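About Kokow

We set up robot arms for people who don't have a robotics department. Small labs, packing shops, schools, a couple of kitchens that wanted to try something out. Started with one product, a gripper kit, and that's still most of what we do.

Page last updated 9 Jun 2025. Prices moved to the shop page, please look there.

What we sell

The Bakby kit. Gripper, wrist camera, mounting bracket, cables, clamps. Comes in one box. Fits most of the mid-size arms, check the list before you order (really, check the list). Assembly is under an hour if you've done it once, a morning if you haven't.

The Bakby Plus. Same kit, spare fingers and a longer cable set. Get this one if your arm reaches over a table and not just along it. Short cables snag.

Setup visits. One of us comes to you, mounts the kit, runs the first tasks with your people and leaves you with the settings. Two days usually. Three if your bench isn't level.

Task building. You send us the objects, we work out the grasps on our own table and send back a task file you can load. Most orders come back within 18 working days. Faster if the objects are boring.

What we're good at

Everyday stuff. Pens and markers, cups, pots, spoons, spatulas, jar lids. Things with handles. Things that stand up and fall over easily, wich is harder than it sounds for a two-finger gripper.

What we're not good at: wet things, anything over the weight limit, soft fruit. We'll say no and point you to somebody else. Brunero do nice work with soft grippers, ask them about tomatoes.

How we test

Every task gets 100 runs before it ships. We move the object a bit between runs, change the light, swap the cup for another cup. If it misses more than a few we go back and redo the grasp. You get the full run sheet with the file, misses included.

The first runs are by hand, slow, with one of us driving the arm. Boring to watch. Worth it.

Where we are

Second floor, Tymoshchuk building, ring the bottom bell. The freight elevator is fine for carts, not for pallets. Parking in back. Visits by appointment only, we've got 13 people in not much space and somebody is always running a test.

We ship from the same adress. Orders in before noon mostly go out same day.

Who we are

Mechanical people mostly, plus software, plus two who came over from kitchen equipment and know more about pot handles than the rest of us. We've done around 19 setup visits so far this year. No sales team. Whoever picks up the phone can answer your question or will go find who can.

Hiring? Not right now. Interns in June, yes, write to the jobs address.

From the bench
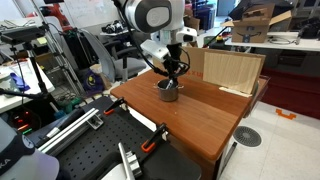
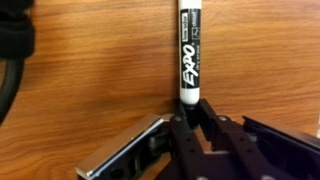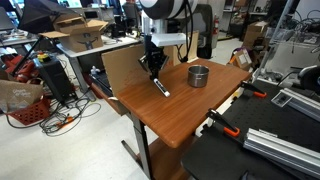
Last photo: marker held upright over the table, steel cup beside it.

Questions about fit, send us your arm model and a photo of the flange. Everything else, use the contact form.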